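Wiltau (software)

Wiltau is a software package for lining up motion tracking data with video recorded by hand-held grippers. It is used to prepare demonstrations for training robot control policies. The package was first written by Kwan-ho Chien and Embla Løken at the Fagerlund laboratory and is now maintained by a small group led by Borghild Engström.

Purpose

A hand-held gripper records what a person does with it, but its video alone gives a weak estimate of where the tool was at each moment. Fixed tracking cameras can supply that position. The two sources run on separate clocks, however, and an error of even a few milliseconds can spoil a fast movement. Wiltau estimates the offset between the clocks and writes both streams to a single timeline.

Operation

Processing takes place in three stages. The first reads the tracker output, which is stored at 200 samples per second, and marks any gap longer than 12 samples. The second compares the turning speed measured by the tracker with the turning speed estimated from the video, and shifts one against the other until they agree. The third works out the opening between the fingers and attaches it to each video image as a single number.

Short gaps are filled by smoothing. Longer gaps are left open, and the recording is split at that point - a choice that reduces the amount of usable data but keeps guessed positions out of the training set.

Recording setup

Wiltau expects the tracking cameras to stay fixed for the whole session.
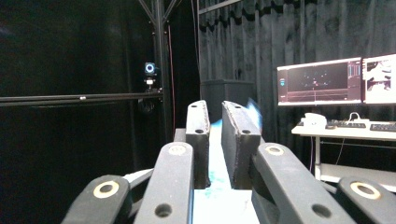

Calibration is repeated whenever a camera is moved, and the result is saved with the recordings. A session may be reviewed during capture or opened later from disk.

Limitations

Fast motion remains the main source of error, as blurred images offer few points that can be matched. Version 7 added a warning for such passages. The package does not handle two grippers in one recording. A separate tool, Dirbridge, written by Kamrul Gazi, merges paired sessions after each has been processed.

See also

Clonadau (trajectory format)
Hand-eye calibration
Imitation learning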